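Care parcel boxes: what are you reusing?

ukton_baker
Wed 2 October
I'm putting together sweet boxes for the November swap and I am having way too much fun with it! Last year I bought gift boxes and they all arrived squashed. This time I'm saving every plain cardboard box that comes through the door. My favorite kind has a lid that folds up at the back and a little half-moon notch in the front wall, so you can see some of the goodies before you even reach in.

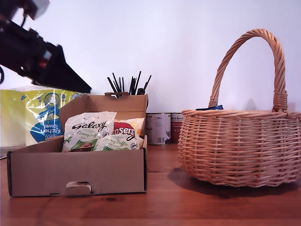
Galaxy Creamy Truffle and Maltesers in the box, wicker basket on the right still to fill

I have 3 of these boxes so far and would love more ideas. Tissue paper? Shredded paper? Nothing at all?

brodora_fan
Oh I love that notch! Mine would be half empty before I got to the post office, though. I vote shredded paper, a big handful on the bottom, then the packets standing up so the names show.

maple554
Going to disagree on the shred. It gets in the carpet, it gets in the dog, and you are still finding it at Easter. One sheet of brown paper, crumpled, does the same job. I packed 40 parcels that way for our street in Wurnesico and had no complaints.

brodora_fan
40! Okay, I bow to you. But crumpled brown paper in a brown box looks a bit sad to me, sorry. At least use a color!

tallhandle
Can we talk about the basket please?? That tall twisted handle is gorgeous. I'd skip the boxes completely and do one giant basket with the sweets piled on top and tins underneath for weight.

maple554
Lovely on a table, awful in the mail. Try getting a handle like that into a carton.

ukton_baker
The basket is staying local, I promise! It's going to my neighbor on foot. I like the tins on the bottom idea a lot, I was only thinking sweets.

tallhandle
Yay! Put a folded dish towel under the tins so they don't slide. And tie a ribbon on the handle, any old scrap will do.

brodora_fan
How much are you spending per box? Our group set a limit and it caused a bit of a fuss.

ukton_baker
No limit on ours, just "be sensible." I'm going with colored tissue, by the way. Will post again when the next box is packed!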